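Talk notes: time sync and gripper state in the Hasent logging stack
Speaker: Maysoun Salameh. Slides by Ghassan Nassar.
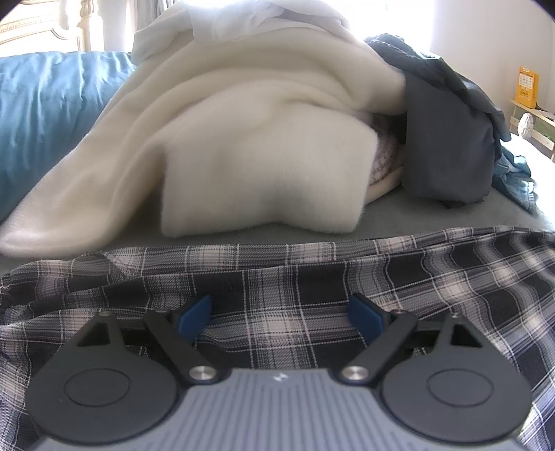 Slide 1. Scope. Covers the path from raw recording to a training episode. Policy results are in Gitau's talk, so send those questions to him.

Slide 2. Inputs. Two streams per recording: wrist video and the pose track. Gripper width is computed from the video, using the fingertips. No encoder in the hand-held tool. Say this early, people always ask.

Slide 3. The clock problem. Video and pose are stamped by different clocks. The old importer assumed a fixed offset of 89 ms. Offset drifts with the length of the recording. Show Dalal's plot, leave it up while talking.

Slide 4. The fix. Estimate the offset per recording by correlating image motion with angular velocity. Resample everything to one timeline at 100 Hz. Video frames are never interpolated - we keep the nearest pose before and after and interpolate that.

Slide 5. Width estimate. Fit both fingertips, take the distance, apply the calibration for that unit. Low-confidence frames are marked invalid. Do not fill them with the last good value. Trilen did that until March and the policy learned to hold the gripper still.

Slide 6. Cloth. Patterned fabric is good for tracking while it lies flat. Once the fabric moves, features on it pull the pose with it. We mask by residual: points that disagree with the gyro for 7 frames in a row are dropped. Backlit windows cost us features too. Exposure is locked per recording, so bright areas stay clipped.

Slide 7. Numbers. 1282 episodes reprocessed with the new importer. Read out the reject reasons from the table, skip the per-unit rows unless Hiba is in the room.

Slide 8. Open items. Rolling shutter is still ignored. Calibration files are matched by name - should be a hash. Replay tool crashes on empty episodes, ticket is with Ghassan.

Backup slide: importer config, all fields. Only if asked.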